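Clear vinyl cover on dining table - worth it or no?

Home & Kitchen > Furniture care
11 replies, 538 views

moltard_mom
3 April 2026
ok so we finally got rid of the old table and I do NOT want to wreck this one in a month. Two kids, one who eats like a raccoon. Thinking of one of those clear vinyl covers, the thick kind. Husband says it'll look like grandma's couch. Anybody have one? Does it go yellow? Does stuff get under it?

dustpan77
Had one 3 years. Stuff gets under it. Crumbs, then water, then you lift it and theres a smell. Never again

Lu_kitch
disagree, you have to lift it once a week and wipe both sides. takes two minutes. mine is still clear, table under it is perfect. had it since last May

dustpan77
two minutes times every week for the rest of my life, no thanks

gravyboat
What is the finish on the table? That matters way more than anything. Vinyl on fresh lacquer can stick. Like, stick stick. I lost a strip of finish the size of my hand off a Dotier side table that way. Wait a good while before you cover anything new.

moltard_mom
not sure on the finish?? tag just says wipe clean. it's a Jillberg, the rectangle one. no idea what they coat it with

hallway_sam
We went the other way. Gave up on a "nice" table, got one with a print all over the top, beach stuff, loud as heck. Everybody made fun of it when it came in the door. But you can't see a crumb on it. Or a scratch. Sauce stains, who knows, could be in there somewhere.

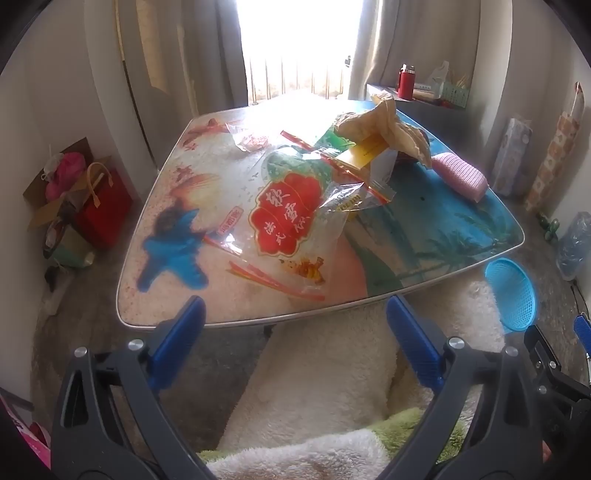
Also the rounded corners, get rounded corners if you have little ones. Our last table had square ones exactly at forehead height and I still have the urgent care bill. 200 bucks for three strips of tape and a sticker.

Lu_kitch
ha, ok the busy pattern is smart. couldn't live with it though, I need plain or my brain itches

gravyboat
Prints wear too, just so you know. Depends what's over the print. Friend's kid scrubbed a hole in a palm tree with one of those white sponges. Soft cloth only, no powder cleaner.

hallway_sam
Yeah no white sponges here. Dish soap and a rag. Been fine so far

dustpan77
just buy real wood and let it get beat up. ours has fork marks, marker, a burn ring from a fondue thing. sand it in ten years. covers are for people who like looking at their table and not using it

moltard_mom
I mean that's a nice idea but this was not a cheap table and I'm not sanding anything lol. So consensus is wait, then cover, lift weekly? Or placemats??

Lu_kitch
placemats slide. kids pull them. cover. measure first, the precut ones run short, mine was an inch off on one end and it bugs me every day

gravyboat
Placemats. Get the silicone ones, they grip. And email Jillberg about the finish before you put any plastic on it, seriously.

moltard_mom
emailed them. getting silicone mats for now. will update when they write back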